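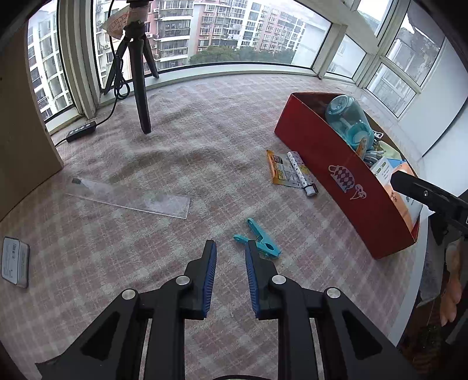
House rules for the hand-held gripper have been on my list of things to write up since I took over the home recordings at Plindis, and I kept putting it off because I thought everyone knew them already. They don't! We all learned from whoever was standing next to us, so there are as many versions as there are people. My own favourite rule is that you open the fingers fully and look at both blue pads before you reach for anything, and that a small awkward thing like a turquoise clothespin lying on rumpled fleece gets just as much care as a bottle would.

I've kept these short, a bit like captions, so you can read one while the kettle boils. The long version is in the Gratus handbook (the rules on pads and joints are section 2) and you should read that too, at least once, before your first home visit.

Pads
Look at the ridges with the fingers open. Fluff gets into them, and fleece is the worst for it. A soft dry toothbrush is fine, the kitchen scourer is not, and yes, someone did.

Pivot pins
Run a thumb over them before the first take. If one stands proud of its link, stop and swap the tool. Please don't push it back in with a spoon and carry on.

Soft surfaces
Smooth the cloth only if the task sheet says so. Folds are part of what we want to record, and I get quite cross when somebody has ironed a bedspread flat for us. Come in slowly over fabric, though, as the fingertips catch on a loop of pile very easily and then you've dragged the whole lot towards you.

Clothes pegs and other springy things
Take them by the body where you can. Gripping both handles opens the jaws, and the peg can go off across the room (mine went behind a radiator). If the task is to open the peg, that's a different sheet and you'll be given it separately.

Clear plastic
Strips, lids, blister trays, all the see-through stuff. Rongrong Jia wants these left in wherever they turn up and I've come round to her view. Don't tilt them to kill the glare. Log the item as clear plastic and move on.

Open boxes
Reach in from above and come out the same way. Dragging an item over the rim scuffs the rim, and some of those rims have stickers on the outside that a child put there with great care. We've had one complaint about a sticker and I'd like it to stay at one.

Cables
A bundle counts as one object. If a single loop lifts away from the rest, put it down and start the take again. Anything plugged in is off limits, full stop, and that includes lamp cords with a switch halfway along.

Packets and tins with print on them
Names, addresses and prescription labels get turned face down or taken away before we begin. Ordinary shop print can stay. When in doubt ask the householder, who will usually say "oh, that's nothing" and then go and fetch it anyway.

Medicines
We don't handle them. If you can't tell whether a packet is medicine or sweets, treat it as medicine. Dehua Qian put this one in during May and I wouldn't change a word of it.

Windows
Check what's behind the table before you start. Blocks of flats across the way are fine at the distance we usually get, but if you could recognise a person on a balcony, pull the blind or turn the table. Early afternoon light is lovely and also a nuisance on anything shiny, so write the time in the log.

Tripods and stands
They can stay on the table if they live there. Keep the gripper a hand's width from the nearest leg, and tell your partner before you move one. I have knocked a light stand over with my elbow while explaining this very rule to a new starter.

People in the room
Everybody present signs the sheet, including the cousin who has only popped in. Arms and legs wander into recordings, it happens, and the form covers it as long as it's been signed beforehand. Faces are another matter. Stop, tell them, and mark the take for deletion.

Take length
The limit is 100 seconds. Dodis won't accept anything longer and they don't trim, they just send it back. We've had 839 takes returned so far for that alone, which makes me want to lie down on the floor.

Numbering
Carry on from the last number in the log, even if the last person skipped a few. Take 1688 exists twice and I am still untangling it. If you were one of the two people, come and find me, I'm not angry, I've got biscuits.

Putting things back
Leave the table as you found it, mess and all. People know exactly where their own clutter lives. A quick phone photo before you begin saves a lot of guessing, and you delete it before you leave.

Packing up
Fingers closed, lens cap on, tool in the case with the Su strap over it. Wipe the pads before the case goes shut and leave a note in the lid if anything felt stiff.

I'll add a bit on wet sinks once Rongrong and I have agreed on gloves. Until then, skip any task sheet with water in it and let me know which home it came from.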